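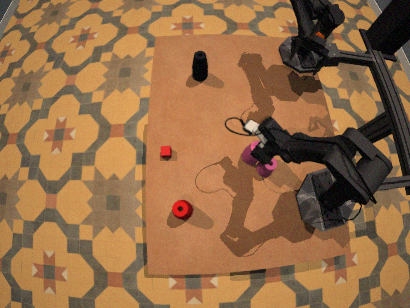

El simulador va antes que los tornillos

En el taller compartido de Stillwood llevamos meses discutiendo en qué orden se construye una celda de dos brazos. Demetrio Segura defiende montar primero y simular después, si sobra tiempo. Yo sostengo lo contrario, y el argumento es sobre todo económico: mover una base en el modelo cuesta un número en un archivo; moverla en el bastidor cuesta taladrar otra vez.

En el render los dos brazos negros comparten el mismo lado del tapete, con el bastidor detrás. Esa disposición se decidió en pantalla. La primera versión los enfrentaba, uno a cada lado, y obligaba a pasar cables por la zona de trabajo. Colocarlos juntos crea otro problema, el solape de las envolventes, que se resuelve por software con una distancia mínima entre codos de 118 mm.

Demetrio objeta que el contacto simulado miente. Tiene razón en parte. Un cubo es un caso benigno: caras planas, normales claras. Una pieza con dos extremos redondeados, como la rosa y morada que queda bajo la pinza inferior, exige una malla de colisión decente, y con la envolvente convexa por defecto el resultado no vale nada. La fricción de nuestro modelo está ajustada a ojo y no pienso defenderla.

Ahora bien, los errores que más horas nos han costado no eran de fricción. Eran de alcance, de signo en un eje y de cable. Tras casi 3,000 ejecuciones en Primel, nuestro entorno de pruebas, habíamos corregido 44 configuraciones en las que el antebrazo chocaba con su propia base. En metal, cualquiera de ellas se paga con un reductor.

Tampoco comparto el desprecio por el decorado. Rocío Cordero puso un suelo de baldosas con motivos geométricos y dejó las sombras activadas, y hubo quien lo llamó capricho. Un detector que solo ha visto fondo gris falla con la primera sombra alargada sobre el tapete. Prefiero que falle ahí.

Queda pendiente el juego de la muñeca, que el modelo supone nulo. Consuelo Bustamante propone medirlo con un reloj comparador y añadirlo como ruido en la articulación. Me parece correcto, siempre que se mida en los 2 brazos por separado.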